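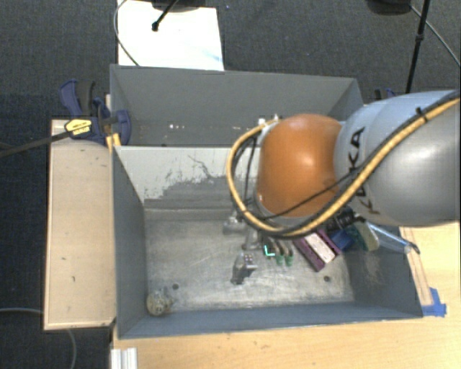
Home | About us | Service | Training | Contact

About Undov Cell Service

Posted in December by the workshop office

Undov Cell Service sets up, looks after and repairs robot picking cells. We work out of a single shop in Brirnaton, and most of our customers are close enough that we can drive out and back in a day.

The company began as the repair side of Lehtinen, a machine builder that made packing equipment. When Lehtinen stopped building machines, the repair work carried on under a new name. There are 10 of us now.

What we do

Most of our work is on bin-picking cells: one arm, one gripper and two bins. We keep a cell of this kind at the shop, built around a KUKA arm. New technicians learn on it, and we use it to try out gripper changes before we take them to a customer.

Setting up a cell starts with the bins. They are clamped to the table so they can't creep, and then the arm is taught the corners, the rims and the floor of each one. A bin that has shifted a little will give bad picks all day, and people tend to blame the gripper. We check the clamps first on every visit.

Next is the cable bundle. Hoses and cables that run along the outside of an arm need enough slack for the wrist to turn both ways, but a loop that is too big will catch on a bin wall. We run the arm slowly to its far positions, watch the loop, and move the ties until it clears. This is often the longest part of the job.

The last step is a pick test with mixed goods - soft packs, hard parts, round things, long things. Our standard test is 648 picks, and we go through the misses with the customer before we leave.

Looking after a cell

Customers on our Ollow service plan get a visit every 3 months. We check cable jackets and ties, gripper fingers, fittings, clamps and the wear on the bin floors. Scratches are normal. A bin gets swapped when the floor is no longer flat enough to pick from.

Fingers are replaced by wear and by hours. We go over them every 1,000 hours, and sooner if the cell handles anything gritty.

Repairs

The phone is answered from 7 a.m. Please have the arm model and the fault code ready, and leave the cell stopped where it is if it is safe to do so. Spare hoses, ties and fingers for the cells we look after are kept on the shelf in Brirnaton.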